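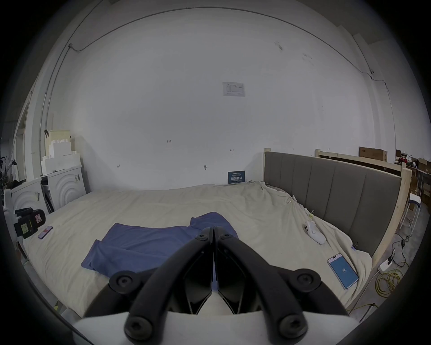
Gerardo Sebastian
Research engineer, manipulation group, Drostholm

I have a bone to pick with the success rate.

You know the number I mean. Every paper about robots and laundry has one, usually in the abstract, usually in bold in a table on page five or so. "Our policy folds the shirt in such-and-such percent of trials." I've written that sentence myself. I wrote it twice last year, and I'd like to spend a few paragraphs arguing that we should all stop leaning on it so hard, at least for cloth.

Some background on where I'm coming from. Our group works on learning from handheld demonstrations. A person walks up with a gripper in their hand, does the job, and the camera on the gripper records what the fingers see. No arm in the room, no teleoperation rig, no waiting for somebody to reset a safety stop. Then you train on that and hope an arm can do the same thing later. I love this way of working. It's cheap, it's quick, and my colleagues who don't care about robots at all can pick the thing up and be useful within a few minutes.

Our current project is called Plolgate (don't ask, there was a naming vote and I lost) and the task is tidying fabric on a bed. Pick up the blue cloth, do something sensible with it. Simple, right?

Well. Back in October we ran 37 trials of our best policy, and two of us scored them separately. My coworker Dela Peña and I sat at opposite ends of the lab with the same videos and the same one-page instructions, and we disagreed on 9 of them. Nine! Out of 37! We'd written those instructions together, over lunch, and were pretty pleased with ourselves.

So what were we fighting over? Mostly folds that were kind of a fold. One corner sticking out. A sleeve that got tucked under instead of over. Dela Peña is a strict grader and I'm a softie, and depending on who you asked, the method either beat our old baseline nicely or barely moved. Same videos! If you'd only seen my numbers in a paper you'd have come away with a completely different idea of how good this thing is.

And that's before you get to the bed. I think people outside this little field picture a clean tabletop with one object on it, and plenty of papers do look like that. A real bed has stuff on it. A phone, a game controller, a couple of clips, wrinkles in the duvet that look an awful lot like the edge of a garment if you're a neural network. I'm all for leaving the stuff where it is. But then "success" has to say something about the stuff too. If the cloth ends up neatly folded on top of somebody's phone, is that a success? Under our October rules it was. I'm not proud of it.

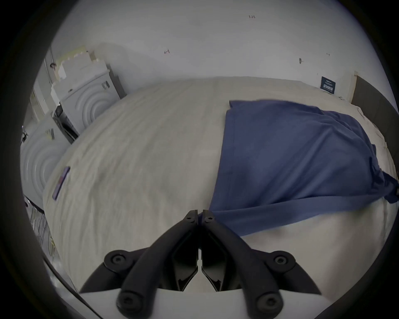 Gripper fingers nearly touching, blue cloth on the right side of the bed.

What I'd much rather see is a breakdown of where the attempt went. We've started splitting each trial into 3 stages: the approach, the grasp, and everything after the grasp. It's boring to do and the plots are uglier, but wow did it teach us more in two weeks than the headline number had in months. Our approach stage was fine. I mean really fine, hardly worth working on. The grasp was where we were bleeding, because the policy liked to pinch the duvet along with the cloth and then haul both of them up together like it was making the bed in reverse. A single percentage hid that completely. We'd been spending all our effort on the folding part, which most of the failed trials never even got to.

Now, the pushback I get (I gave a short version of this rant at Viteo, a small workshop some friends organize, and got plenty) is that reviewers want one number. Sure they do. I want one number too when I'm reading a stack of papers at 11 at night. And I'm not saying throw it away — put it in the table, go ahead. Just put the stages next to it, and tell me how many people did the scoring and how often they disagreed. That's two extra columns and one extra sentence.

The other objection is better, and I don't have a great answer to it. Stages are a human idea. A policy trained end to end doesn't know it has an approach stage, and some of its nicest behavior happens right on the border, like when it nudges the cloth a little before closing the fingers. Where does that go? We've been putting it under grasp, and Dela Peña thinks that's cheating. Maybe so. I'd still take an argument about where the nudge belongs over another argument about whether a lumpy blue rectangle counts as folded.

We're rescoring all the October videos the new way now, with a third grader who hasn't seen any of them before. I'll post the disagreements along with the scores, including the ones where I was obviously too nice.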